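Last updated: August

I have been putting off writing about Trestau, mainly because every time I sit down to do it they ship another point release and half my complaints move somewhere else. Version 4 has been out long enough now that I think the complaints have settled.

The pitch is that you stop writing grasp code. You hand the planner a camera feed and a sentence, and it picks the arm, the approach and the moment to close. Our old stack, built on Gisthorpe, did the same job with 2,133 lines of Python that I mostly wrote and am not proud of. So I wanted this to work.

What bugs me is the confidence score. Trestau reports one for every grasp, and it is nearly always high. Put a rigid block on the table and it's high. Put down a wad of brown paper, which has no stable shape and folds up differently every time you touch it, and it's still high.
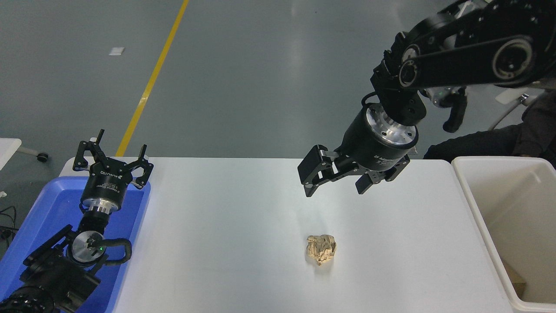 I went through the logs for 200 runs on crumpled paper and compared the score at the moment of commitment with whether the paper ended up in the bin. I could not find a relationship worth plotting. The failures looked as sure of themselves as the successes. A number like that is decoration, and people are going to gate real behavior on it.

The two-arm arbitration is another one. The docs say the planner "considers both arms jointly." Reading the trace, it scores each arm separately and takes the winner, then checks for collisions. Fine, that's what Gisthorpe did too -- just don't call it joint.

I'll give them the replanning. It runs every 100 milliseconds, and the approach bends sensibly when the target gets nudged. I never got that right myself.

Wella is next on my list. They say their scores are calibrated. I'd like to see the held-out set.

Recent posts
Tamihana and the case of the missing timestamps
Why I still log everything to flat files
Behavior trees, again

Contact | Copyright, all rights reserved | Back to top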